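Skirnia Press Takes On a Hotel Romance It Did Not Expect to Like
April
By Tien-fu Hsieh 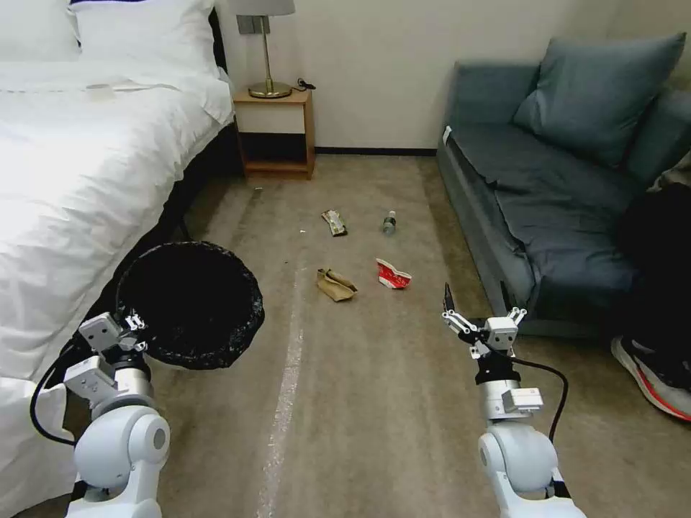
Skirnia Press will publish Merex, a novel by Oldřich Šťastný, in an English edition of 1000 copies. Readers may ask if they need another love story between two strangers with room keys. We asked the same thing, more than once.

The genre makes big promises. Every second blurb says "steamy" and every third says "unforgettable" – most of the books are neither. Šťastný's 28 short chapters follow Jelínek, a married surveyor, and the woman who keeps booking the room next to his in the town of Dralport. The year is 2044, though very little is made of that.

"I don't trust desire in books," Šťastný said. "People in them are never tired and never have to get up for work. Mine do."

We can't claim it will change how anyone reads erotic fiction. Two early readers found it slow, and one wanted a happier ending. The love scenes are frank, and there are fewer of them than the cover suggests – the cover was argued over and lost.

Review copies are limited to 125. Requests should name the outlet and say where the review will run.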